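Okay so a few of you asked how the move to the smaller kitchen is going, and I have thoughts, so settle in — this will be a long one.

We went from a house with a real pantry to an apartment in Wurneddale where the whole kitchen is 4 steps from end to end. I love it more than I expected to, most mornings anyway.

First thing I learned is that you own too many lids. I don't know you, but I'm confident. I gave away a whole box of them in September and I haven't gone looking for a single one.

Second thing is shelves. I got quotes! One place wanted 449 for two shelves over the sink, and Ellance came in at 300 with the brackets included. I went with Ellance and they've been great, although I did have to call twice about the left bracket.

Then there's the counter question, and I go back and forth on this one every week. My rule right now is that only things I use daily get to live out. The kettle stays, and so does the fruit. The stand mixer went to my sister's, and I visit it.

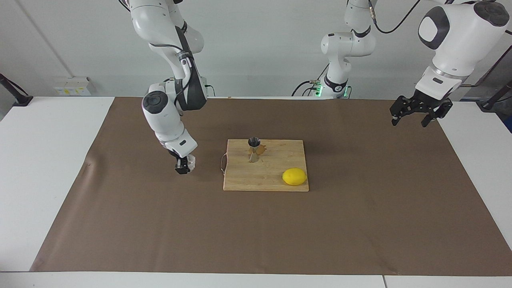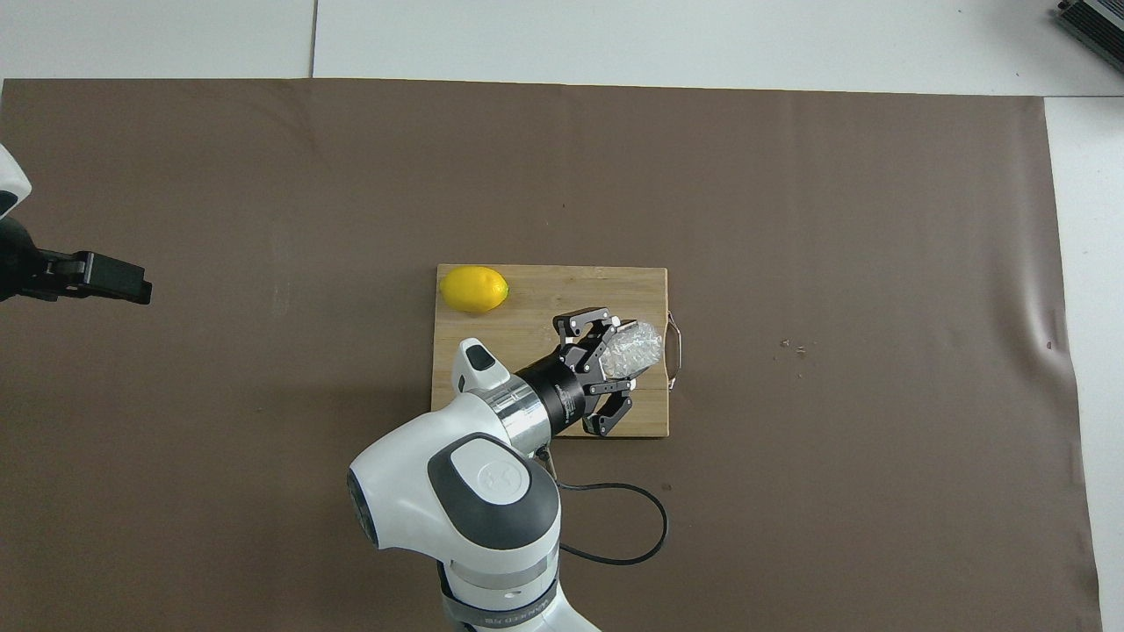 Brown paper over the table, both times.

Speaking of paper, I've started covering my own table for messy jobs (peeling, polishing, repotting the poor basil) and then folding the whole thing up when I'm done. My grandmother did it with newspaper and I used to roll my eyes at her. Sorry, Grandma!

Now, lighting. The overhead in here is the color of old teeth, so I put a little Ostska lamp by the bread box and I leave it on all evening. It makes me want to stand around in there even when there's nothing to cook.

All told I've spent around 170 on the small stuff — hooks, jars, a rail for the towels — and that's on top of the shelves. The rail was the best of it by far.

Next up is the cupboard under the sink, which I've been avoiding since we moved in. If you have a system for under there, please tell me about it, and feel free to go on as long as I do.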